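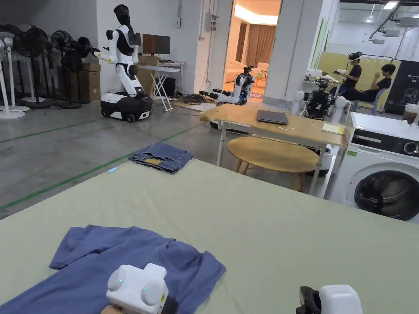
Shirt table with the hand-held grippers, robots on the floor behind.

Talk notes, Irnerar session, Mon 12 October. 30 minutes including questions. Leave this slide up while people find seats.

Slide 1
Who we are: Cliltevano, the data side. Kushnir trains the models and Wavano builds the storage and review tools. I will only talk about the data. If someone asks about network size, send them to the Kushnir talk after lunch.

Point to the two white grippers at the front of the table. Most of the talk is about those. A person holds one in each hand and does the chore. The robots in the back of the room are the other half, and I come back to them on slide 6.

Slide 2 - what one example is
One example is one chore from start to finish. Pick up the shirt, flatten it, fold it, put it down. We save the video, the hand positions and how far the fingers are open. We also save a one-line label typed by the person who did it.
Say what we don't save: sound, and anything from people's phones. Somebody always asks.

Slide 3 - numbers
We started in February. The first batch was 600 examples of shirt folding and we threw out over half. Pause here.
Two main reasons. The clocks on the left and right grippers drifted apart, so the hands did not line up in playback. And everybody folded the way they fold at home, with no note of which way that was.
The clock problem was fixed in a week. The folding problem took until summer.

Slide 4 - how the cloth starts out
At first we laid every shirt flat and square before recording. The model got good at shirts that were flat and square. Now the shirt gets dropped on the table and you work with what you get - a sleeve off to one side, collar bunched in the middle, like the blue one on the opening slide. Do not tidy it first. That is rule one on the sheet we give new people.

Slide 5 - the view from the tool

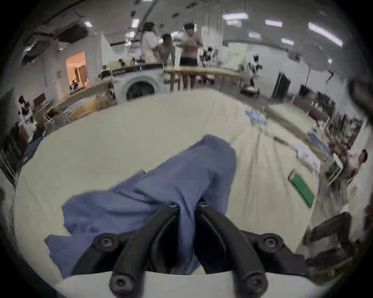
Camera placement was the longest argument we had. A camera up at head height sees the whole table but loses the fingers as soon as a hand gets in the way. A camera on the gripper keeps the contact point in view. With the blue cloth you can see both black fingers and the fold pinched between them, and that is the part the model needs most. The cost is that you also pick up whatever is behind the table, in this case ceiling lights, a washing machine and people standing around. We used to crop the background. We stopped, and the policy held up better when we moved tables. Go slow here, people take photos of this slide.

Slide 6 - people with grippers, people driving robots
Hand-held is quicker. A new person is useful after 15 minutes of practice. Driving a robot with a headset and controller takes days to learn and the examples come in slower, but the arm's limits are in the data from the start. We mix the two. Don't give a ratio, it is still changing.
If time is short, skip to 8.

Slide 7 - review
Every example gets watched by somebody other than the person who recorded it. Three choices: keep, drop, ask. "Ask" was added late and should have been there from day one. Before that, reviewers guessed, and two reviewers would guess differently on the same clip.
Failed grasps stay in if the person recovers. Dropped and walked away is a drop.

Slide 8 - what is next
Jeans and towels. We have 16 garment types on the list and shirts are the only one I would call done. Heavy cloth is hard for the fingers, waistbands most of all.
Wavano is changing the label format in the next release, so old labels need converting. Mention it, don't go into it.

Questions. Likely ones: cost per hour (can't share), whether the set will be public (not decided), left-handed people (yes, they are marked in the label).
Take the adapter back from the lectern.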